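Kirside lance une collecte de gestes domestiques pour l'apprentissage de ses robots

Kirside ouvre en février, avec Wodby, une campagne d'enregistrement consacrée au linge. Les opérateurs travaillent chez des particuliers, dans 26 logements, avec des pinces tenues à la main — aucun robot n'est déplacé sur place. Chaque séance comprend 60 essais de pliage.

« Un lit défait ou un drap à motifs compliquent la tâche du modèle, et nous en voulons dans les données », indique Matvii Dovhaniuk, responsable du projet.

Les enregistrements sont relus par l'équipe de Lev Tkachenko, puis versés au jeu d'entraînement Flalau. Une seconde campagne portera sur la vaisselle.

Contact presse : agence Arnaud 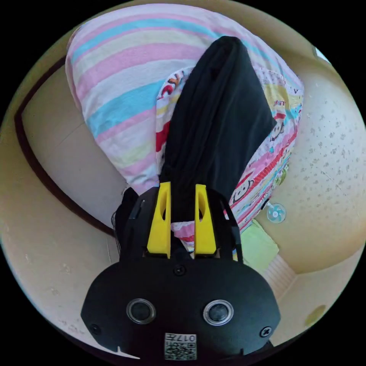
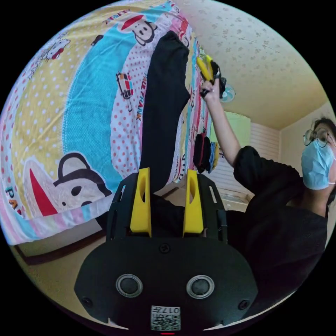
Pince à doigts jaunes et vêtement noir posé sur un lit. Photos : Kirside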